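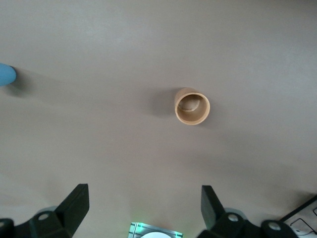
Avano Robotics Club Digest, Issue 70

From: Perihan Başaran
To: club list
Date: 5 August 2025
Subject: Re: Tube stacking, wrist view

Hi Boris, hi all,

Thank you for such a cheerful message, and sorry for the slow reply (my kitchen is full of tomatoes and I've been canning every evening!).

Boris Kuruc wrote:
> Does the tube really have to stand on end for the student
> round? Two of my kids would much sooner start with it lying
> down. Also, how much bare table should we leave between the
> tube and the next thing? And can we please, please stop using
> the heavy cups from Boonchu?

Upright, yes, at least for the first task. I went back and forth on this with the Getby team last spring and we all came around to it. With the open end up, the wrist camera gets that nice clean ring to look for, and the pale rim stands out well against the darker curve inside. Your students can see both fingers at the bottom of the picture too, so they learn pretty fast to line up the gap with the tube before they move in.

One thing I would ask them to watch is the shadow. It spreads out to the left of the tube, soft and gray, and last year's group had a program that kept driving straight at it, bless them. We had saved 400 pictures by then and hardly any had a strong shadow, so the poor thing had never learned better. This year I'd like closer to 2,000, with the lamp moved between batches.

As for spacing, I like plenty of open table. The blue piece way over on the left is far enough off that you only catch its rounded end, and that suits the first task fine. For task 7 you can push things as close together as you dare.

And yes, the heavy cups are retired! Cardboard only until the Flostby meet. Save your paper towel tubes, everybody, and cut them short with a clean edge. Tape on the rim confuses the edge finder, so please peel it off before you drop them in the bin by the door.

Boris, could you bring the long ruler back when you come? The students want it for marking start positions.

Warmly,
Perihan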